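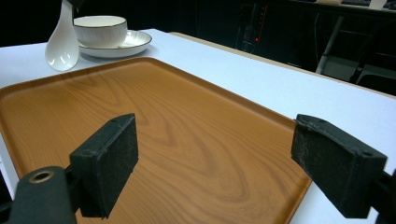

Figure 17. Serving tray with wood-grain finish on a white table.

Support > Prilomen Dishwashers > Lindqvist 60 Series > Loading and Care of Delicate Items

6. Loading trays, boards and other large flat items

This section applies to all Lindqvist 60 models with the adjustable upper rack. Read Section 4 (Water softener and salt) before the first wash with load.

6.1 Before loading

Check the underside of each item for a care mark. Trays with a printed or coated surface are dishwasher safe only if the maker states so. If there is no mark, wash the item by hand in warm water with a mild detergent and dry it with a soft cloth.

Do not load the following:
- solid wood, bamboo, or items with glued wooden parts
- trays with a paper or fabric layer under a clear coating
- items with chipped rims or lifted edges
- anodized aluminum

CAUTION: Water can enter a coated item through a small crack in the rim. The core then swells and the item cannot be repaired. Damage of this type is not covered by the warranty.

6.2 Adjusting the upper rack

The upper rack must be in its high position to clear items standing in the lower rack.

1. Pull the upper rack out until it stops.
2. Hold the rack at the center of each side.
3. Lift both sides evenly until the latches click. The release levers are not used when raising the rack.
4. Push the rack in and turn the upper spray arm by hand. It must make one full turn without contact.

To lower the rack, press both release levers at the same time and let the rack down slowly. Empty it first.

NOTE: If only one side latches, the rack will tilt and the water connection at the rear will leak. The display may show code E17 during the main wash. Lower both sides and start again from step 1.

6.3 Placing flat items

1. Fold down the rear tine rows in the lower rack. The front rows stay upright.
2. Stand the item on its long edge along the left side of the rack, with the food side facing the center.
3. Lean the item against the tall support (part 134). Do not wedge it between the support and the tub wall.
4. Leave a gap of two fingers between large items.
5. Turn the lower spray arm by hand. If it touches the item, move the item toward the front.
6. Check that the detergent door can open fully. A tall tray placed at the front right will block it and the tablet will not drop.

Never lay a tray flat across the lower rack. It shields the upper rack from the lower spray arm, and water collects on the tray surface.

6.4 Choosing a program

Use Gentle for coated and printed surfaces. Use Eco for plain plastic, glass and stainless steel. Intensive and Sanitize are not suitable for any item in this section.

To start Gentle:

1. Press Power.
2. Press Program until the Gentle lamp is lit.
3. Press Extra Dry if its lamp is lit, to switch it off.
4. Close the door within four seconds of pressing Start.

The Half Load option can be combined with Gentle. The Express option cannot, and the control gives two short beeps if it is selected.

6.5 Detergent and rinse aid

Use a powder or gel without chlorine bleach. Set the rinse aid dial to 2 for coated surfaces. A higher setting can leave blue streaks on glossy finishes. If white spots appear instead, check the salt level before changing the dial.

6.6 Unloading

Leave the door ajar for 15 minutes after the end signal. Unload the lower rack first, so that water from the upper rack does not drip onto dry items. Wipe the rims of trays, where water is held longest, and stand them upright to finish drying before stacking.

6.7 Accessories

Part 134: tall support, lower rack, supplied
Part 351: clip set for light items, optional
Part 352: tine row, rear, replacement

The clip set holds light trays that would otherwise lift under spray pressure. Fit the clips to the second and fifth tines, with the open side up. Remove them before using the Sanitize program.

For faults not listed here, see Section 9.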